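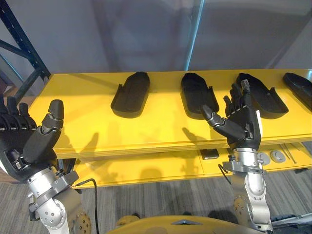

3. Setting up a group event in Skedora

Use this section to book a workshop for a bridal shower, bachelorette party or similar private group.

3.1 Open the Events tab and select New Group.
3.2 Enter the host's name and the address of the rental house or venue.
3.3 Set the guest count. The count can be changed until the deposit is paid — after that, only an administrator can edit it.
3.4 Choose a workshop from the list. Flower crowns and candle pouring need at least two tables.

Note: Start times before 9 a.m. are not offered for beach venues.

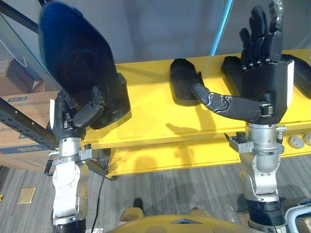 Chuensuk Group Bookings Team

3.5 Assign a lead instructor and save. The event appears in the calendar as Pending.
3.6 Select Send Invoice. The status changes to Held when the host opens the link.

Caution: Deleting a Held event also deletes its guest list. Export the list first.

Guest lists are limited to 1,000 names. To raise the limit, write to Dalia Samir in account support.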